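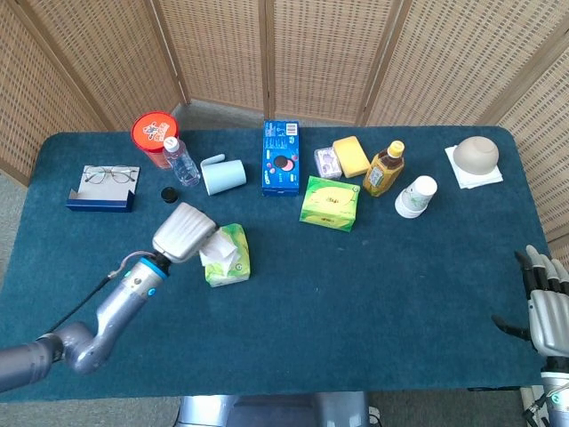

Room dividers have returned to the American office after a long absence. For much of the past two decades, employers favored open floors with few barriers, and the screen was treated as a relic of the typing pool. That view has softened. A folding screen of woven rattan panels, set in a curve behind a cloth-covered table, now marks off a work area that might once have been enclosed by drywall. The arrangement can be taken down in minutes and requires no building permit.

Moncrieff, a furniture maker in the river town of Laltton, has followed the change closely. The firm produced screens for hotels and funeral homes until demand fell, and at one point its weaving floor employed only 7 people. It now employs 50, and most of its orders come from offices, clinics and public libraries. A standard screen sells for $335. Custom heights cost more and take longer to deliver.

The appeal is partly financial. Companies that lease space by the year are reluctant to pay for walls they will have to leave behind. A screen moves with the tenant. It may also be folded and stored when a large meeting requires the whole floor, a point that facilities managers raise often.

Sound is a more difficult matter. An open weave lets air and light pass, and it lets conversation pass as well. Staff at the Skevanach public library, which placed screens between its reading tables last November, report that patrons speak more softly when they are seated behind one, although the panels themselves block little noise. The library has since added felt table covers and carpet in the same areas. Patrons have asked for additional screened tables near the windows, and the request is under review.

Materials vary considerably in price and durability. Natural rattan dries and becomes brittle in heated buildings, and suppliers recommend that it be kept away from vents and wiped with a damp cloth at the start of the heating season. Paper cord is less costly but stains easily. Gromex, a supplier of synthetic weave, offers a product that resists moisture and can be cleaned with ordinary soap. Some designers object to its shine under ceiling lights.

Safety rules also apply. Local fire codes may limit where a freestanding screen can be placed, particularly near exits, and may require treated materials in public buildings. Hinges deserve attention as well. Older screens were often fitted with light brass hardware that loosens under daily use, and Moncrieff replaced its own design after 19 returns in a single season. The current version uses a wider steel hinge, available in black or gray.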